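Reopening of the Reading Room at Kokisthorpe

The reading room of the Kokisthorpe local history collection returned to its regular hours in January, and I have been asked by several readers of this blog to set out how the collection may now be consulted. I have worked with these papers for many years in a private capacity, and what follows reflects my own understanding of the new arrangements.

The collection holds 1,672 cataloged items, most of them parish records, shop ledgers and family letters. A further 212 maps are listed separately under the name of the surveyor, Seung-woo Cha, whose heirs gave them to the town. The maps may be requested in the same manner as the letters, although large sheets must be viewed at the long table.

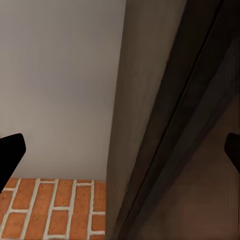

How far in advance should a request be made?

Two working days is the usual period, and requests received by noon on Wednesday are normally ready before the weekend. Items kept at the Stokport store take longer. Readers are asked to quote the full catalog number, including the letter at the end, as the old card index and the present list do not agree in every case.

My own interest lies in the Klinhom ledgers. These record the daily trade of a general store over two generations, with entries for lamp oil, flour, boot repairs and, in one difficult winter, a great deal of credit. Hye-jin Pyo transcribed the first three volumes and left careful notes on the abbreviations. The fourth remains untranscribed, and the handwriting changes partway through – I suspect a son or nephew took over the counter.

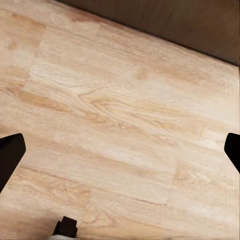

The later pages also contain accounts with carters on the Stokport road, and these have proved the most useful to me. Distances are seldom given, but the charges rise steadily for heavier loads, and from them it is possible to work out which farms were sending grain and which were only buying it. I hope to publish a short table of these entries here once Seo-ah Bae has checked my readings against the originals.

Copies may be ordered at the desk. Pencils only are permitted, and bags are to be left in the lockers by the door.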